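# Questions about recording examples for Varnico

**What is one example?**
One example is one complete try of a task, from the start signal to the stop signal. For the April set we want 339 of them, and each operator records 21 in one shift.

**Which camera should I check before I start?**
Please check the wrist camera first. It looks along the underside of the hand, so the fingers must be visible at the top of the view. If you see only the floor, the mount has turned and you should call Pascual Vergara.
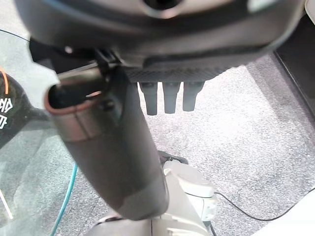 *Wrist view with the fingers, the carpet and a glass table at the left.*

**Do I need to remove cables and furniture from the view?**
No. The model has to learn in normal rooms – a clean background teaches it very little. Only move a cable if the arm can catch it.

**What if I make a mistake in the middle?**
Continue if you can correct it in a natural way. Corrections are useful examples too. Press stop and mark the try as "bad" only when the object has left the work area.

**How should I work with small parts?**
Move slowly in the last part of the approach, and keep the big hand from covering the small part in all the cameras at once.

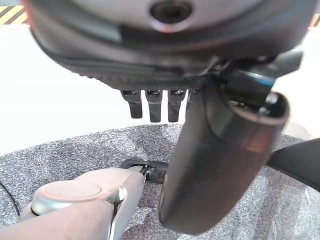 When you close the jaws, wait a short moment before the next movement. The labels are made by Si-eun Hwang, and this pause helps her to find where the grasp begins.

**Can I delete my own recordings?**
No, please write the number of the try to Macarena Quezada and she will do it.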